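Will a Robot Do My Laundry Yet?

I've hated laundry since college, so when a small outfit called Undier invited me to watch its robot do a load, I was in the car before I'd finished reading the email (I even brought snacks!). The machine is named Gemon, and it has two arms, a lot of cable and the pace of a teenager on a Saturday.

You and I grab an armful and shove. Gemon has to find the cloth, decide where to pinch it, lift, and get the whole floppy mess through a round hole. A shirt never lies the same way twice, and that's what makes this so much harder than welding a car door, which stays car-door-shaped all day long.

I sat through 80 tries that the team had saved from March, and I started rooting for the thing like it was a ball club. Sleeves snagged. Socks fell. Then a shirt would sail in, and I'd cheer out loud, all by myself, in a dark meeting room.

The job I liked best was a red one with white stripes, bunched up in a beige basket with the washer door hanging open and a gripper right over it.

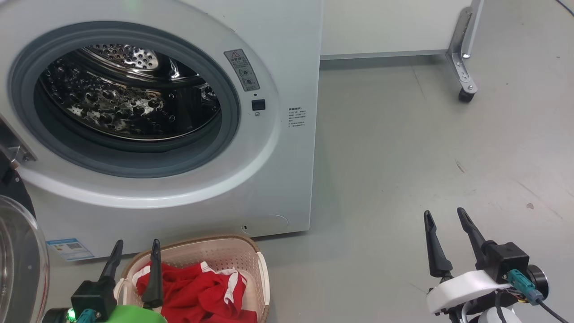 So, Should You Wait for One?

I wouldn't. Undier has logged 3,416 grabs and still won't talk price. I'd give it four years, maybe more, and I'm keeping my own basket by the stairs.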